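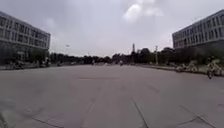 Plernano: second progress report to the Bremlow Fund

Prepared by Saadet Başaran, production manager
Mar 16, 2020

1. Scope of this report

The report covers the period from the close of principal photography in October to the present. It deals with the picture edit, sound, music, the archive licences and the remaining budget. Matters settled in the first report (cast contracts, insurance, the camera hire dispute) are not repeated unless something has changed.

Plernano remains a single-strand drama in which a retired projectionist returns to the town where he trained and is asked to value the contents of a closed cinema. The approved running time has not changed. The title has been cleared for use at home and in the co-producing territory. A check for the remaining territories is with the lawyers.

2. Picture edit

Ferhat Akyol delivered his first assembly in the second week of the edit. It was well over length, as expected from a script with long dialogue passages. The present version is the fourth cut and is the one the fund's reader has been sent.

The main changes between the third and fourth cuts are as follows.

The opening has been shortened. The valuation letter is now read in voice-over during the train journey, and the separate post office scene has been dropped. The actor who appears only in that scene has been told and keeps the credit and fee under the contract.

The quarrel between the brothers has moved from the second reel to the fourth. In its earlier position it gave away the reason for the sale, and the scenes after it lost tension. The move leaves a continuity fault in the elder brother's coat. Two shots have been reframed to deal with this and one has been replaced with a wider take.

The dream sequence is still in the film. The fund's reader asked in the last round of notes whether it was needed. The director wishes to keep it in a shorter form. A version without it has been prepared for comparison and can be supplied on request.

Picture lock was planned for the end of last month and has not been reached. The outstanding points are the length of the auction scene and the choice between two final shots. The director prefers the closing shot of the empty foyer. The editor prefers the earlier shot on the stairs, which needs no further sound work. A decision is due after the next viewing.

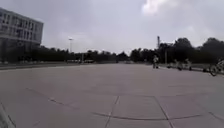

3. Sound

The sound edit has started on reels one to three, which are stable enough to work on. Location sound from the foyer is better than the test recordings suggested. Location sound from the projection room is poor, as the extractor fan could not be switched off on either day, and the dialogue there will need to be re-recorded in part. The two actors involved have given their availability. One can attend the studio in person. The other will record elsewhere under the supervision of the dialogue editor.

The projector itself was recorded separately, running both with and without film. The recordings are usable throughout and no library effects will be bought for it.

The mix is booked at Fledberg. The studio has agreed to hold the dates without a deposit until picture lock is confirmed in writing. If lock slips again the booking will have to move, and the studio has not given us a second set of dates.

4. Music

The composer has delivered sketches for 6 cues. Four have been accepted in principle. The cue for the auction scene was turned down as too heavy for the dialogue and is being rewritten for a smaller group of players. The cue for the end titles depends on which final shot is chosen.

The dance tune heard on the radio in the kitchen scene is still in copyright, contrary to what was stated in the first report. The error was ours. The publisher has quoted 400 pounds for festival use and a further 400 pounds for broadcast. We propose to take the festival licence now and to hold the broadcast licence over until a sale is agreed.

5. Archive material

The newsreel extracts shown during the valuation are licensed through Zamani, who hold the only complete print known to us. The supplied scan has heavy vertical scratches in the second extract. The director is content with these. The colourist has asked for the frame rate to be confirmed before conforming, as the scan and its paperwork do not agree.

6. Budget

Spending on the edit is over plan owing to the extra weeks. The overspend has been met from the contingency and from savings on travel during the shoot. The archive line is underspent. The one new cost not foreseen in the first report, apart from the radio tune, is 300 pounds for the additional dialogue recording.

The second instalment of the grant has been received and fully allocated. The third falls due on delivery of the locked picture. We ask that the delivery date for this instalment be moved back by one month. No increase in the grant is sought.

7. Festivals and sales

No submission has been made. Two autumn festivals have been identified and both accept work with a temporary mix. A sales agent has viewed the third cut and wishes to see the next version before making an offer.

8. Decisions requested

Approval of the revised delivery date.
Approval of the festival licence for the radio tune.
The reader's notes on the fourth cut, if possible before the next viewing with the director.

The revised post-production schedule and the cost report are attached separately.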